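### Taping off your tabletop

I do this part before I unbox a single thing from my Vakport kit (learned that one the hard way!).

1. Wipe the table down and let it dry.
2. Run one long strip of blue painter's tape down the middle, pressing as you go.
3. Lay strip 2 across it near the far end, so the two overlap.
4. Rub the crossing flat with your thumb.

**Note:** torn edges are fine, mine always get a bit ragged. I keep sorted parts on the left and everything else on the right.

**Caution:** peel slowly when you're done, or you'll be picking off slivers all evening. 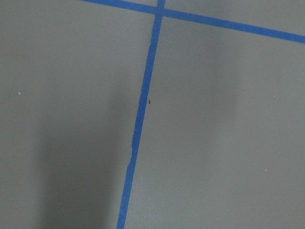
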